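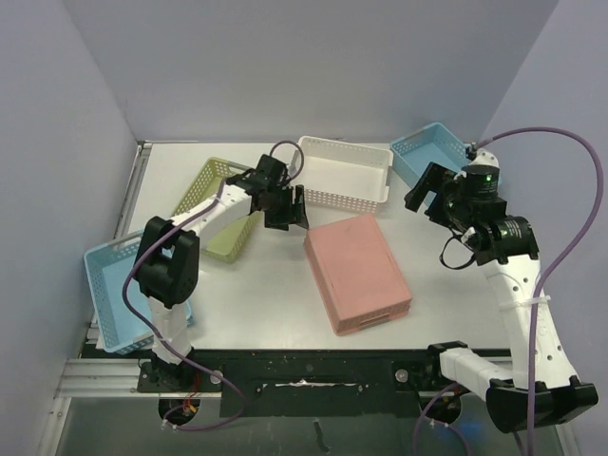

## Moving to a smaller apartment: what I learned (thread)

**1.** In January I moved from a house in Grisstead to an apartment with 2 rooms. Several people asked me how I decided what to keep, so I write it in small posts.

**2.** I started with the kitchen, and this was a mistake. Every cup has a memory. Please start with the bathroom, where you will not cry over an old shampoo.

**3.** My neighbor Teresa Falcão gave me a good rule: work for 30 minutes, then stop and drink water. I did not believe in it. By the second evening I was setting the timer myself.

**4.** Books were the hardest. I had 839 of them (yes, I made a list, I am this kind of person). The new shelf takes 500. The rest went to the library on Mangubat Street, and they were very kind about it.
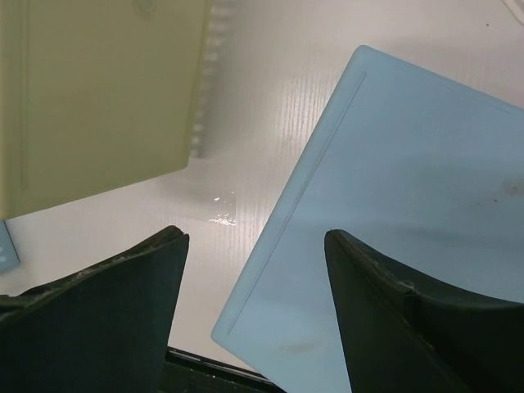 **5.** For papers I kept only contracts, medical letters and taxes. Manuals you can find online. My washing machine manual was in four languages -- none of them mine.

**6.** Do not buy storage boxes before you sort. I bought them first and then I was keeping things only to fill the boxes.

**7.** Ravindran Poojary asked under my last thread if I regret something. One thing: a heavy blue coat. It was raining all last week and I thought about this coat every morning.

**8.** Next I will write about the moving company, the elevator that was too small for my sofa, and how we got the sofa up the stairs. If you have questions about the books, ask me here -- I answer in the evenings.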